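Textiles for Beginners, handout 2: why towels drink

Right, last time we got a bit lost in cotton versus linen, so today I want to stick to one question. Why does a fluffy cloth mop up a spill so much better than a flat one?

The short answer is gaps. Water likes to creep into narrow spaces, and a looped or brushed surface is full of them. We call the creeping "wicking", and you'll see it if you dangle a strip of cloth in coloured water and leave it while you have a cup of tea.

The weight of a cloth is given in grams per square metre (gsm). My old bath towel is 490, my gym one is 400 – and yes, I did weigh them! Heavier usually holds more, but it takes ages to dry, so please don't write "heavier is better" in your notes.

Fabric softener is the sneaky one. It leaves a coating on the fibres and water struggles to get in. Orysia Tymoshchuk's chapter on finishes is lovely on this, pages 384 onwards, and I'd read it before you start the homework.

For homework, try the strip test on two cloths from your own kitchen, one washed with softener and one without. Bring your results on 23/05/2025.
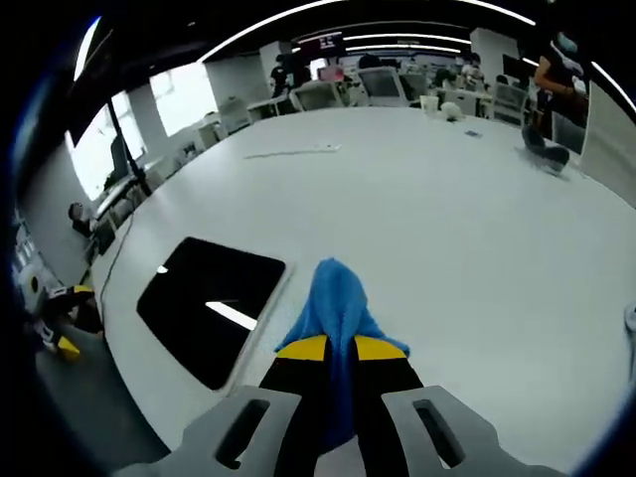 Fig. 1. Blue cloth with a soft, slightly fuzzy surface.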